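Home | Posts | Notes | About

Randomising the rooms instead of the robot
April 11, 2023

I have spent most of the winter trying to find out why our two-armed policy does well in the simulator and badly in rooms it hasn't met. Sharon Odera thought we were varying the wrong thing. We had been changing friction, joint damping and camera noise, and leaving the same tidy kitchen in place for every episode.

So in November we switched. The physics settings were fixed and the rooms were changed: wall and floor textures, where the furniture goes, what is lying about. Brokaro, our scene generator, made 3,000 rooms. It has no taste at all, which suits us. Marble next to bathroom tile is fine.
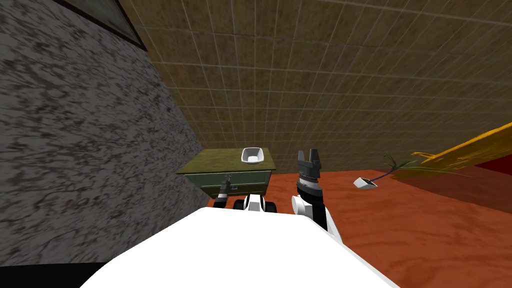

Training took longer than I'd hoped. With the old single kitchen the loss settled quickly, and with the new set it wandered for days before it came down. I nearly stopped it twice. Gilberto Nina told me to leave it alone and go home.

We tested on 100 rooms held back from training, with 4 starting poses in each. The old policy finished the pick-up task in 131 of those 400 runs and the new one in 287. I'm pleased with that, but it is one task and one robot model, and I haven't repeated it with different seeds yet.

The failures are worth a look. Most of them are bad reaches, where the gripper closes short of the object. A few are odd: the arm goes up, stops and stays there until time runs out. I've gone through the logs for episode 902, which does this, and still can't say what sets it off.

Next I want to put some of the physics variation back in and see whether the two kinds help each other. Sharon is writing up the room settings so that others can run them.

Recent posts
Moving our logs to Tevulel
What I got wrong about depth noise
Notes from the Sturarberg workshop
Reading list for new students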